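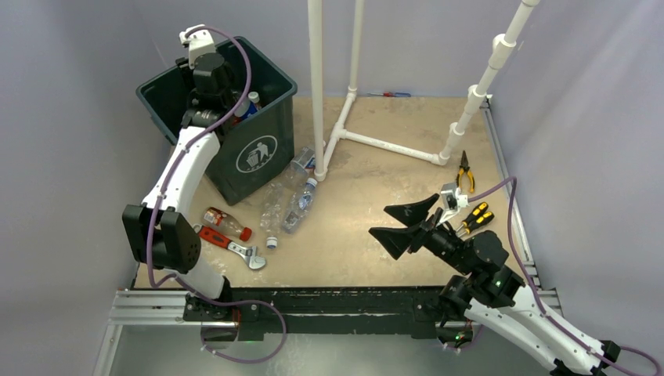
Community > News > Recycling

Search this site Enter keyword Go

Trindley's bottle drive smashes its target

What a result! Trindley's summer bottle drive has closed with 2587 bottles handed in, the most the town has ever managed — and well over double last year's haul.

Residents dropped off their empties at 24 collection points, from the library steps to the car park behind the Ebihara garden centre. All five primary schools joined in, and Cludo Lane Infants deserve a special cheer for bringing in 210 bottles in a single morning.

Organiser Yuto Kikuchi was still grinning when we caught up with him at the final weigh-in. "People kept turning up with bags right until we shut the gates," he said. "One family had walked over from Solex Wharf with a pram full of squash bottles. It was brilliant."

Money from the drive will go towards new benches beside the mill pond, and the first should be in place by October. There's a vote on where they go, with forms at the library desk.

If you missed out, rinsed bottles with their lids on are still welcome at the library all year round. Glass needs to go to the bottle bank on Mill Road as usual.

Posted July 13, 2026

We use cookies to remember your settings. Accept Manage choices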